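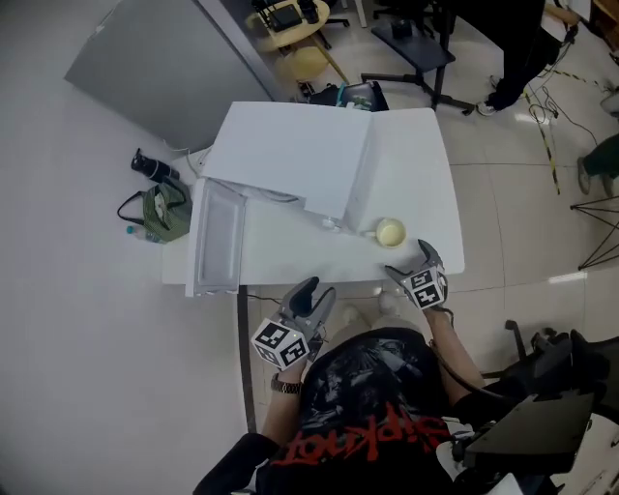

Mini fridge door will not stay shut
Status: Closed
Opened by: Hina Chaudhry
Assigned to: Talha Pirzada, Feter Small Appliance Support
Unit: Grinel compact, white, single door
Location: Kazmi Building, ground floor workroom

Hina Chaudhry, 9:10 am
The door on our mini fridge has stopped closing properly. You push it shut, it looks closed, and when you come back it is open by a finger's width at the top corner. It was fine until we moved the fridge from the office down to the workroom. Since the move the milk has gone off twice and there is water in the bottom of the compartment most mornings. The light and the cooling both seem normal. I have tried wiping the seal with a damp cloth. I have also tried turning the dial up, which made ice on the back wall and did nothing for the door.

We would like to know if this can be fixed here or if it has to go back.

Talha Pirzada, 9:48 am
Thanks for the details. Please turn the dial back to the middle setting for now. A door that leaks air makes the unit run nearly all the time, and a colder setting adds frost on top of that.

Can you check these for me and write down what you find:

Is the fridge standing level, front to back and side to side?
Is anything in the door shelf tall enough to touch the inside when it closes?
Close the door on a strip of paper and pull. Do this at the top, the bottom and both sides. Where does the paper slide out easily?
Was the fridge tipped or laid down during the move, and if so, on which side?

Hina Chaudhry, 11:25 am
Level side to side. Front to back it leans forward a little, there is a dip in the floor there.
Nothing tall in the door. We took everything out of it to be sure and it made no difference.
Paper holds at the bottom and along the hinge side. It slides out at the top and along the upper half of the handle side.
I wasn't there for the move. Rizwan carried it down and I will ask him.

Rizwan Naqvi, 11:40 am
I carried it down. It was upright the whole way apart from the stairs, where I had it tilted against my chest. The door swung open once on the landing and hit the rail. I did not see any damage at the time and forgot about it. Sorry, Hina.

Talha Pirzada, 12:05 pm
That helps. A knock to an open door can do two things on this model. It can shift the top hinge, and then the door hangs a little low on the handle side. It can also pull the seal partly out of its groove. The paper test fits either one.

Start with the forward lean. Put a shim under the front feet so that the fridge leans back very slightly. Then run your thumbnail around the whole seal and press it into the groove. If a stretch of it feels flat or stiff, warm it with a hair dryer on the low setting, held well back, and shape it out with your fingers. Unplug the fridge while you do this and dry the inside first.

Let me know how the paper test goes afterward.

Hina Chaudhry, 2:50 pm
Shimmed the front with folded cardboard. The seal was out of the groove along part of the top, so I pushed it back in. No hair dryer in the building. Paper now holds along the top except the last bit by the handle corner. The door stays shut if you close it firmly. If you let it swing shut on its own it stops short.

Talha Pirzada, 3:15 pm
Better, but that corner will keep letting damp air in. I think the hinge has moved too. The adjustment is easy to do with the fridge on its back on a table, with the door hanging free so there is no weight on the screws. Someone needs to hold the door while the other person works.

Before you lay it down: switch off, unplug, empty it, take out the loose shelf, and wipe out any water. Otherwise the water runs into the back and you will be looking for it for a week. Clear enough room on the table that the door can open all the way. Keep a small bowl next to it for the screws.

Once it is upright again it has to stand for 36 hours before you plug it in. That is longer than most people are told, but it is what we ask for on this unit and it is in the Grinel booklet, on the page about transport. Plan for where the milk will go.

Hina Chaudhry, 3:30 pm
Understood. There is a bigger fridge upstairs that we can use. I would prefer somebody who has done a hinge before to look at it. Is a visit possible?

Talha Pirzada, 3:42 pm
Yes. Shamim Mirani covers your area. I have passed her the ticket. Please don't try the hinge before she gets there. If the screws have been overtightened it is good for her to see it as it is.

Note from Kirstin Geddes, parts desk, 4:20 pm
Checked stock. Top hinge for this model: 2 on the shelf. Door seal: none, on order. If Shamim finds the seal torn, tell the customer there will be a wait. If it is only creased, please try to save it.

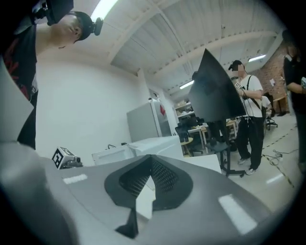
Skitden, October

Visit report, Shamim Mirani

Arrived at the Kazmi Building at 10:20 am. Hina had already emptied the fridge and moved the contents upstairs. Rizwan helped with the lifting and with holding the door.

Condition before work. Compartment clean, slight sour smell. Some water under the bottom lip of the lining, dried with paper towels. Seal seated all the way around, as reported. Crease in the seal at the top handle corner, no tear. Top hinge plate had slid outward on its slots. I could see the clean line in the paint where it used to sit. Both screws were still tight, so it must have gone in one knock. Bottom hinge good. Pin not bent.

Work done. Laid the fridge on its back. Loosened the top hinge plate, moved it back to the old line, tightened by hand. Closed the door and looked along the gap. Still wider on the handle side, so I moved the plate a hair further in and tightened fully. Gap now even.

Warmed the creased corner of the seal and shaped it out. Held the door shut over it for 20 minutes with a strap so it would cool in the right shape. Opened it and the crease had mostly gone. Gave it the same again and it came flat.

Wiped the seal and the face of the cabinet with warm water and a drop of dish soap, then plain water, then dried both. There was something sticky on the cabinet face near the handle corner, probably juice. That alone will lift a seal when the door is opened, and it should be wiped off whenever someone sees it.

Paper test with the fridge upright: holds on all four sides. The door closes on its own from a hand's width open.

Placement. I asked them to move it away from the dip in the floor. We tried it one floor tile over and it stood level without the cardboard. I turned the front feet out a little so it leans back. The power cord reaches from there with slack to spare. Left a clear space at the back for air, which they did not have before.

Not done. The door shelf has a hairline mark at one end, also likely from the rail. It is not loose and does not affect the door. I would leave it. If it gets longer, stop putting full bottles in it and let us know.

Time on site: 60 minutes, plus a short wait at the start for the elevator.

Parts used: none. Kirstin, you can put the hinge back.

Instructions left with the customer: stand upright, unplugged, door propped open a little so the smell can clear. After the waiting time, close it, plug in, middle setting. Leave it empty until it feels properly cold inside.

Follow-up

Hina Chaudhry, 8:55 am
The waiting time is up and it is plugged in. It made a gurgling sound for a few minutes and then went quiet. Is that normal?

Talha Pirzada, 9:05 am
Yes, that is fine on the first run. If it is still gurgling loudly tomorrow, write back.

Hina Chaudhry, 4:40 pm
Quiet, and cold inside. The door is holding. Milk is back in.

Rizwan asks whether it needs to be taped shut the next time we move it.

Talha Pirzada, 4:52 pm
Yes please. Two strips of painter's tape, one high and one low on the handle side. Painter's tape comes off without marking the finish. Packing tape leaves glue right where the seal sits and you would be cleaning it off again. Take the loose shelf out first and carry it separately.

Hina Chaudhry, 9:20 am
Checked again this morning. No water in the bottom, no frost on the back wall. The smell has nearly gone, and I have put an open box of baking soda in there for the rest of it. Happy for this to be closed.

Talha Pirzada, 9:31 am
Closing. Cause recorded as top hinge shifted by impact with the door open, seal displaced, unit leaning forward. Fixed by adjustment. The seal on order stays reserved against this ticket until the end of the month in case the corner lifts again. Reply here if it does and the ticket will reopen.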